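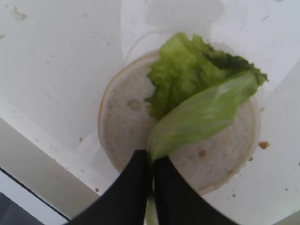

Sandwich assembly at the Flarno lab in Bedberg, October.

Lettuce is the worst, says Gerrit Botha. Worse than tomato. "Every leaf is a new object. You grab it and it folds some way you didn't plan."

His group trained one policy, Culska, on 300 demonstrations. No 3D model of the food, no weights.
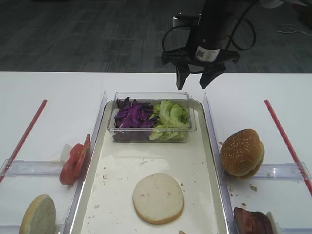
Eight people did the driving, and they didn't all drive alike. Botha wanted that. "If everyone is neat the robot only learns neat." First version used a single operator and fell apart when a bun sat a bit off.
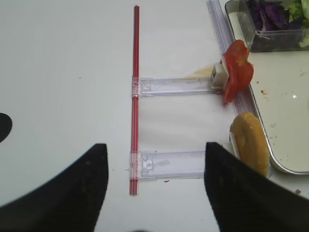 The method is mostly about where to spend data. Half the demos start mid-task, with a bad grasp already made, and the operator fixes it. Layout stays simple. Tomato and bun are each held by a small white clip, the greens sit in a clear container. "We wanted the grasp to be hard, not the search." 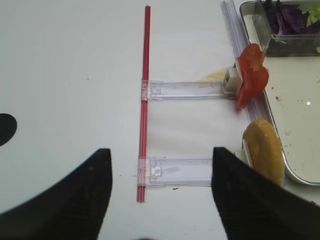 Result so far: 191 full sandwiches out of 300 tries. Without the recovery demos it was a lot lower, he wont give the number until the Athanasiadis rerun is in.

Most of the misses? "Lettuce. I told you." Next up is sauce, wich he's not looking forward to.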